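Hard water at home: frequently asked questions

These questions come up most often from households in Cullenstead and the villages on the same supply. If yours isn't covered, use the contact form at the foot of the page.

What is hard water?

Water picks up calcium and magnesium as it passes through chalk and limestone. The more it carries, the harder it is. When hard water is heated or left to dry, some of those minerals stay behind as limescale.

Is it safe to drink?

Yes. Plenty of people prefer the taste. If you have been told by a doctor to watch your mineral or sodium intake, ask them before changing anything.

How do I find out how hard my water is?

Put your postcode into your water supplier's website, or buy a pack of test strips. Run the cold kitchen tap for a minute first and test a clean glass of water. If you have a private well, send a sample to a laboratory. Strips can't tell you what else is in it.

Why does my kettle scale up faster than anything else?

It heats the same small space many times a day, and most of us top up old water instead of emptying it. Tip out what's left each night. To descale, half fill with equal parts white vinegar and water, bring to the boil, switch off at the wall and leave for an hour. Rinse, then boil and throw away two kettles of plain water before making tea.

Can I use vinegar everywhere?

No. Keep it off marble, limestone and other natural stone, which acid will dull. It can also harm some tap finishes if left to soak, so check the maker's leaflet. On a steel sink, wipe it over, leave it for 5 minutes and rinse well.

How do I keep a sink and tap free of white marks?

Dry them. A cloth kept by the tap and used last thing in the evening does more than any spray. For scale around the base of a tap, wrap a strip of kitchen roll soaked in lemon juice around it, keep it away from any stone, and take it off after 10 minutes or so. An old toothbrush will shift the rest.

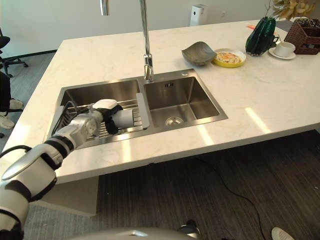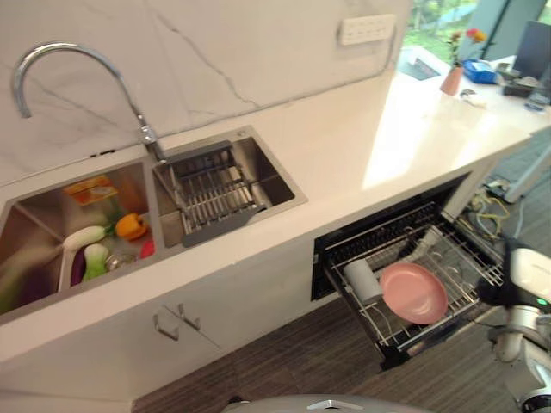 Régis Bailly wrote in to say that drying the sink had made little difference at his house until he also changed the washer on a dripping tap. The drip was leaving a fresh ring by morning. He now checks all the taps each October, when he bleeds the radiators.

Will a filter jug soften my water?

A little, for drinking. Most jugs reduce some of the hardness until the cartridge is used up, and they do nothing for your boiler or shower. Change the cartridge when the instructions say so.

What does a water softener do?

It swaps the calcium and magnesium for sodium as the water comes into the house. It needs a drain and regular salt. A block softener such as the Riltel takes 2 blocks at a time and can be topped up without tools. The Zutau uses tablet salt and has a larger tank, 63 cm high, so measure the cupboard before you order.

Do I need to keep one tap unsoftened?

We recommend it. The usual choice is the cold kitchen tap, for drinking, cooking and making up baby formula. Any competent plumber can branch the pipe off before the softener.

My dishwasher already takes salt. Do I still need it with a softener?

Usually not, but you will need to change the hardness setting. Look in the manual. Glasses that come out with a cloudy film that vinegar won't remove may be etched, and that is permanent.

My shower has lost pressure. Is it scale?

Often. Unscrew the head and soak it overnight in descaler made for the purpose, then poke the holes clear with a cocktail stick. If the flow is weak at every tap in the house, the cause lies elsewhere.

Who can fit a softener in Cullenstead?

Szewczyk Plumbing covers the town and will quote by phone if you know your pipe size. The visit to survey the job costs £33 and is taken off the bill if you go ahead. Tenants should get the landlord's agreement in writing first.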